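Week 3 handout: Reading a package before you read the words
Introduction to Everyday Design, taught by Iona Lamont

Welcome back! Last week we talked about signs and street maps, and a few of you asked when we'd get to the stuff in your kitchen. Now is the time, and I'm so glad, because packages are my favorite thing to teach.

Start with shape. A shopper walking down an aisle gets the outline first, then the color, and only then the words. Try squinting at a shelf in your local store. You lose the brand names right away, but you can still tell the drinks from the vitamins (most of the time, anyway).

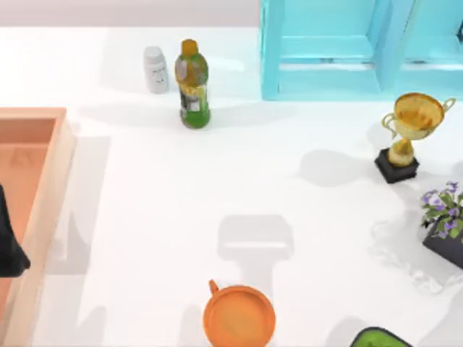
Fig. 1. A small pill bottle and a drink bottle with an orange cap. Compare the outlines.

Height and shoulder matter a lot. The shoulder is where the neck opens out into the body, and it does three jobs: it helps the liquid pour, it gives your fingers something to find, and it makes a bottle look slim or sturdy. Anselmo Magalhães has a wonderful chapter on this in the course reader. Please read it before the workshop, even if you skip the part on glass molds.

Now color. When contents show through a clear wall, the product becomes part of the design, and the label has to get along with it.

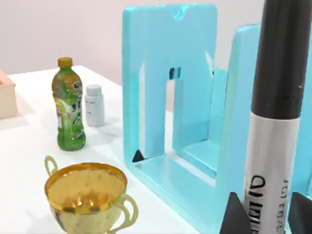 Contrast is the next big idea. Dark letters on a light ground hold up at a distance, and large letters hold up even better. Our practice brand, Julisano, began with thin gray type on pale yellow. It looked lovely on a desk! Leandro Cisternas pinned it up across the studio and we couldn't read a word of it. The second version used fewer words and a much heavier letter, and it's the one you'll be working from.

Think about neighbors, too. A package hardly ever stands alone. 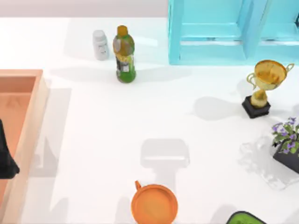 Fig. 2. Short and squat beside tall: two bottles standing close together.

For the workshop, bring one empty container with its label still on. Trace the outline on plain paper, then draw it again at half the height and see what happens to the label area. You'll be surprised how fast the type gets crowded. 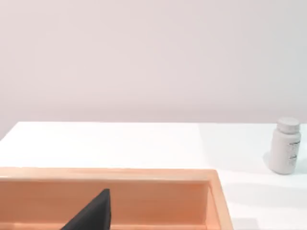
Once you have both drawings, write 500 words on what you would keep and what you would drop. Say which face of the container you treated as the front and how you decided. Sketches can be as rough as you like. Fiona MacBrayne will be in the studio all afternoon if you want to talk an idea through, and she's great on lettering.

Reading for next time: Magalhães, the section on caps and closures. Bring questions!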